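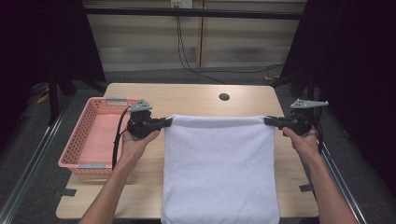

30th July

Indigo vat, winter restart

Big vat has been sitting since the end of autumn with the lid on and the shed unheated. Opened it this morning. No coppery skin, no flower, liquid a dull blue right through and a thick layer of lime on the bottom. Smell is faint and a bit chalky. Stirred slowly for a few minutes with the long paddle, let it settle until morning tea and looked again. Still blue. A dip test on a strip of old sheet came out blue straight away with no green stage, and most of it rinsed off under the tap. So the indigo is there but hardly any of it is reduced.

Heating first, before adding anything. Last winter I put fructose into a cold vat twice and both times it just sat there, then went off all at once when the weather changed. Wrapped the drum in the old doona and the foil insulation, put the Brarketti band heater on low and left it until after lunch. The thermostat on the heater reads high, so go by the dairy thermometer hanging off the rim and ignore the dial. Warm to the hand by two o'clock and the thermometer agreed.

pH strip showed it had dropped a fair way. Slaked 100 g of lime in a jug of hot water, let the gritty part sink, and poured in the milky part only. The gritty part went in the garden bucket. Waited half an hour between stirs. Strip came back where I want it, so no more lime today. There is already too much sludge in there from people topping up by the spoonful without testing, me included.

Then the sugar. We are out of the fructose from the home brew shop, so this is the bag of Bimari, which is coarser and takes longer to dissolve. 100 g in hot water, stirred until clear, down the side of the drum with the paddle moving one way only. No splashing. Lid on.

Looked again late afternoon. Better. Liquid under the surface is a murky olive when I part it with the paddle, and there is a thin bronze film forming in patches. Not ready for good cloth yet. Dip test on the same old sheet gave a green that turned blue in the air in less than a minute, pale but even. Rinsed and only a little came away.

Test jar

Made a small one alongside the big vat so there is something to compare. 5 litre glass jar, stock made up from the Ullham powder, which is the natural one Urho brought back. He hydrated it with marbles in a lidded pot, which works but is noisy and one marble is still in the stock somewhere. The paste was smooth, no dry lumps, so I will stop grinding mine by hand.

The jar stood in the sink in hot water and was ready well before the big vat. Clear amber with blue veins, good copper film, proper flower in the middle. If the drum looked like that I would be happy. Worth remembering how much quicker a small volume comes around. For samples there is no reason to fire up the drum at all.

Dips in the jar, all scoured beforehand, all wetted out and squeezed:

Cotton lawn: one dip, mid blue, slight streak where it was folded against itself.
Linen offcut: two dips, strong blue, even. Best of the lot.
Wool yarn: one dip, kept short because of the lime. Dark, quite stiff when dry. Needs the vinegar soak and probably should not be in a lime vat at all.
Oyelaran handspun cotton, small skein: two dips, lovely colour but the inner strands at the ties are white. Ties were too tight. Retie in loose figure eights before the rest goes in.

All of them were aired on the line between dips for as long as the dip took, then longer at the end. Left overnight before washing. I know the temptation is to rinse straight away to see the colour. The piece rinsed early in March lost a full shade compared with its twin, and the two are still pinned up next to each other above the bench for anyone who wants to argue.

Scouring

The streaks we were blaming on the vat were mostly scouring. I boiled up a length of the cotton we had marked as "prepared" and the water went the colour of weak tea. Whoever sells it as ready to dye is being generous. From now on everything gets a proper scour in the big pot with washing soda and a squirt of neutral soap, whatever the label says. A full simmer, with the cloth able to move, and drained hot. A second scour if the water is still coloured.

500 g of dry cloth is the most that pot will take and have any room. I tried more and the middle of the bundle stayed dry, which I only found when I opened it up on the bench. Weigh it, do not guess from the size of the pile. Lawn looks like nothing and weighs more than you think, and gauze is the other way round.

Things to fix

The rack inside the drum is sitting too low and anything heavy touches the sludge. Two pieces came out last season with pale specks along the bottom edge and I am now fairly sure that was lime. Raise it with the stainless hooks. Do not use the zinc ones.

Lid seal has perished on the side near the door.

The drip tray is cracked. I have put a bucket under the line for now, and the drips can go back in the jar, poured gently.

Blue fingerprints on the door handle again. Gloves off before you touch the door, please.

Plan for tomorrow

Check the drum first thing, before stirring. If the film has closed over, skim the flower into the bowl and do one linen piece as a trial. If it is still patchy, leave it warm another day and do not add more sugar. Urho wants to put the tablecloths in this week. I would sooner he waited. They are stitched and folded already and he will not get a second go at them.

Wash out the wool in vinegar and water and see whether it softens. Pin samples on the card with weights and dip counts written on the back in pencil. The pen ran last time.

Comments

Urho Ojala: Marble found, it was in the ladle. Happy to wait on the tablecloths but they do need to be done before the stitching starts to slacken. Could I use the jar for the small napkins in the meantime?

Reply: Napkins in the jar is fine. One at a time, and let it rest after each pair.

Merle: How are you keeping the temperature steady overnight? Ours drops like a stone once the heater is off, even wrapped.

Reply: We don't, really. It drops and I warm it again in the morning. A vat this size seems to cope as long as it isn't stirred cold.

dyepot_kt: I gave up on wool in lime and keep a separate madder and bran vat for it. Slower to get going but the yarn stays soft.

Merle: Thanks. Will try the doona.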